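A day at the Tandmont open house
August 18, 2018

So I finally got to the Tandmont open house! I've been saying I'd go for years, and every summer something got in the way, but this time Védís Juhl had a spare seat in her car and wasn't taking any excuses. We left way too early with a thermos of coffee and a bag of cinnamon rolls, and the rolls didn't make it past the first gas station.

If you don't know Tandmont, it's a weaving mill on the river outside Uvumside. They do table linens and upholstery cloth mostly, plus some blankets in the winter. The building is long and brick and smells like machine oil and wool (I mean that in a good way). Once a year they open it up to anyone who wants to walk through, and you get a paper sticker for your shirt and a guide.

Ours was Poul Toft, who started there as a teenager sweeping up lint and now runs the dye room. He talks fast and he talks loud, which you need with the looms going. They hand out foam earplugs at the door. Take them. I thought I'd be fine without and I lasted one minute.

The first stop was the warping floor, where all the threads that run lengthwise get wound onto a giant beam before any weaving happens. The pattern they were setting up that morning had 769 threads per section, and if one goes in the wrong slot somebody has to find it by hand. Þórey Bundgaard is the person who finds it. She had a little steel hook in her apron pocket and let a couple of kids try threading a heddle with it, and then she let me try too, and the kids were faster. 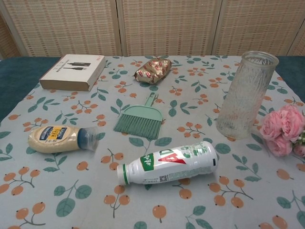 4 min read

After that we went into the print shop, and this was my favorite part of the whole day. I always figured printed tablecloths were just woven ones for people in a hurry. Nope! Getting the colors to line up is really fussy work. Each color goes on separately, so a design with six colors means six screens, and a hair off on any of them gives you a leaf with a ghost next to it. Poul showed us a reject pile and I would have happily taken every piece home. I've got berries and leaves on a tablecloth at home and I've been squinting at the stems ever since.

The dye room was hot. Poul keeps his recipes in a stack of old school notebooks, with a snip of yarn taped next to each one, and he has a running argument with his brother Bjarke Toft in sales over what counts as gray. Bjarke says the customers want "stone." Poul says stone is three different colors depending on the light and he's not making any of them again.

Lunch was in the yard - fish soup, rye bread, and a rhubarb cake from Vigfúsdóttir, the bakery in town. The soup line was long and slow, but we ended up next to Baldur Sveinbjörnsson, who used to teach chemistry and had been on this tour four times already. He told us to skip the slide show and go straight to the remnant room, so we did.

Okay, the remnant room. It's a storage shed with bins, and you pay by weight. I went in planning to buy one dish towel. I came out with two runners, a big piece of mustard yellow upholstery cloth I have no plan for, and a set of napkins that don't match. Védís found a whole curtain panel in a dark green and carried it around over her shoulder like a rug.

A few practical things if you're thinking of going. Parking is in the field across the road and it gets muddy, so wear real shoes. The remnant room only took cash. The stairs up to the warping floor are steep and there's no elevator, though they run a shorter tour that stays on the ground level. And the Preritz bus does stop at the gate, but the last one back leaves before the final tour is over, so check that first.

We got home after dark with the back seat full of fabric. The yellow piece is still folded on a chair in my hallway, and if anyone has ideas for it, please leave me a comment.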